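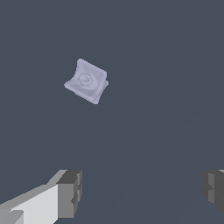 Small lavender-gray part, render

Small Shop Books > Bookkeeping and Sales Tax > Recording processor payouts: gross or net?

plirnulico_danai
Hi all! Long-time reader, first real post. I run Plirnulico, a tiny online shop, and I finally sat down this month to catch up on my books for the year. I had been entering each Vokodar payout as one line of income, whatever amount landed in the bank. Simple, fast, always matched the statement. I loved it.

Then I ran the sales report from the shop side for October and it was $564 higher than what I had booked as income. I panicked for a good hour and then started picking it apart. $375 of that was processing fees that got taken out before the money ever reached me, and the rest was refunds. So the money isn't missing at all! It was just never in my books in the first place, and neither were the fees.

My question is whether I need to go back and redo the whole year, or whether I can leave it alone, seeing as the profit comes out the same either way. I'm on cash basis, sole proprietor, no employees. I use Dratik for invoices and a spreadsheet for everything else.
— Danai

ledgerlark
Welcome! And well done finding it, that's a great bit of detective work. You want gross. Book the full sale as income, book the fee as an expense, book the refund as a reduction of sales, and what's left should equal the deposit. When a processor sends you a 1099-K it shows the gross amount, before fees and refunds. If the income line on your return is lower than that, you could be explaining the difference in a letter some evening when you'd much prefer to be doing something else.

hobbs_and_daughter
I'll be the one who disagrees a little. Yes, gross is right. But redoing every payout for a shop that size is a lot of work for zero change in tax. What I'd do is make one adjusting entry per month. Pull the monthly summary, add the fees to income, put the same amount in fees expense, done. Refunds the same way. You'd be finished before lunch.

ledgerlark
A monthly entry is fine for fees, I'll give you that. I don't like it for refunds. If sales tax was charged on the sale and then given back with the refund, a lump number hides it, and her sales tax filings could be off.

plirnulico_danai
Oh no. I hadn't even thought about the sales tax. So when I booked the net deposit, the tax I collected was sitting in there too, as income??

ledgerlark
If you collect it yourself, yes, most likely. It was never your income. It should go to a liability account (sales tax payable, or a separate column in your spreadsheet) and come out of there when you pay the state. Don't panic again! It's very fixable. It also means your profit was NOT the same either way, so I'm glad you asked. How did you book the payments to the state?

plirnulico_danai
As an expense called "taxes, state." So income was too high and expenses were too high by the same amount? That almost makes me feel better.

hobbs_and_daughter
Only the same amount if you paid it over in the same year you collected it. Check the last filing period. That's where mine went sideways when I started out.

And ledgerlark, fair point on the refunds. I sell mostly wholesale with resale certificates on file, so there's hardly any tax in my refunds and I forget that other people have it. I still say monthly entries for the fees.

viki_racz
Can I jump in, I love this stuff! Viktória Rácz here, I do the books for Marciniak, a family parts business, and I cleaned up the same mess when I took over. There were 466 orders in the period I had to redo and I was dreading it. I ended up with one row per payout in a spreadsheet, and these columns:

Payout date
Gross sales, without tax
Sales tax collected
Shipping charged
Refunds, without tax
Tax refunded
Fees
Net payout

The last column is a formula, and next to it I type the number from the bank statement. When the two agree I turn the row green and move on. It's so satisfying, you would not believe it! I did the first half in an afternoon with the radio on — the rest took longer only where a payout came in right after the end of a month.

Please keep shipping in its own column. Some states tax shipping charges and some don't, and you'll be very happy to have it split out if you ever need it.

ledgerlark
Seconding the shipping column. That layout is lovely, by the way. Stealing it.

gravelpit_greg
Or just connect the processor to real accounting software and let it do all this. I don't get why anybody is still typing payouts into a spreadsheet.

viki_racz
I tried the sync first! It brought in the gross sales AND the bank feed brought in the deposits, so the income was doubled. It can be set up right with a clearing account, and I do run it that way now, but I only understood the setup once I'd done it by hand.

gravelpit_greg
OK, the doubling is a real thing. Mine did that for 2 months before I caught it. Still wouldn't go back.

hobbs_and_daughter
Danai, one more thing. If last year's return was done the net way too, ask a preparer about it before you change anything there. This year's books are yours to fix any time.

plirnulico_danai
Last year was before I had the shop, so only this year, phew. I've set up Viktória's columns and typed in October, and the fees came to exactly the number in my first post. Every row is green! The month before has one payout that's off and I suspect a refund that straddles two payouts. Going back in after dinner, will post if I can't find it.

viki_racz
Check whether the fee was returned on that refund. Some processors keep it, some give part of it back, and it shows up on its own line further down the report.

plirnulico_danai
It was the fee! Own line, bottom of the second page. Green now. Starting on the summer months tomorrow.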